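Prurnenano Bench Chores, data card

Summary

Prurnenano is a set of 666 recorded episodes of two-handed bench work by a humanoid upper body. It was assembled at the Egan workshop to test a narrow question: can a machine sort and stage small parts well enough to take the chore off a shop-floor worker? On present results, not yet.
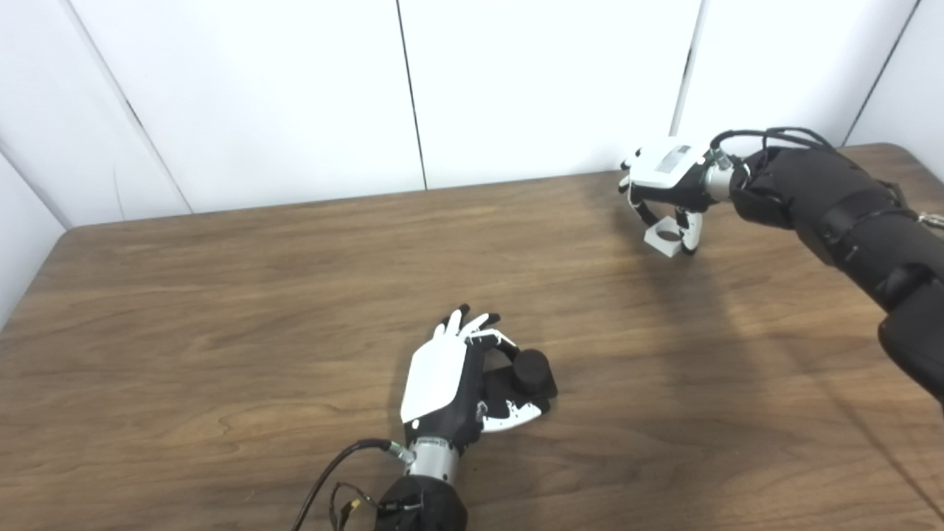

Task definitions are kept short and each names one part and one goal. Small parts were favoured over household items as they leave little margin at the fingertips. Both hands may be engaged at once, with a black cylindrical piece held between the fingers and thumb of the left while the right reaches down over a white block with a hole in it. Policies trained on single-arm data tend to stall on this kind of overlap.

Contents

episodes/ holds joint states and head camera video
tasks/ holds 19 task definitions in plain text
splits/ holds train (615 episodes) and test (the remainder)

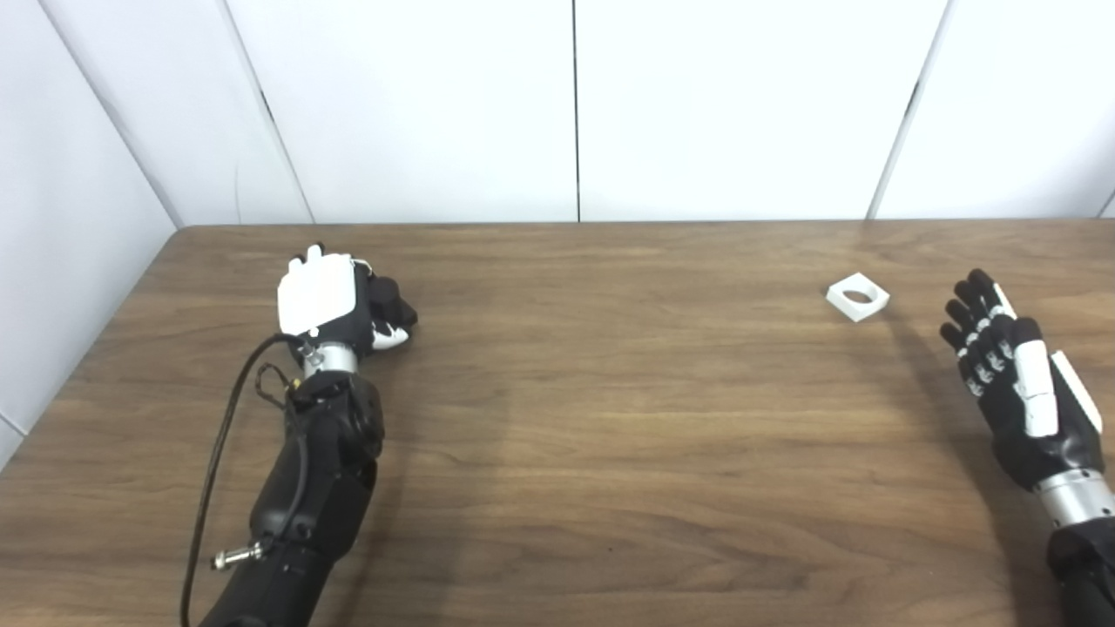 Photo: Clurkix / Prurnenano project

Block tasks start with the white square block flat on the tabletop. Its angle to the table edge is not fixed, and the grasping hand may start open while the other is a closed fist. Labels cover grasp, release and regrasp. Fingertip force is not recorded.

Known limits

Lighting and wall colour vary little. Colour-based detectors trained here should be checked elsewhere before use. Version 2 corrects the wrist offsets. Loading requires the Istitz reader; older readers will skip the regrasp labels without a warning.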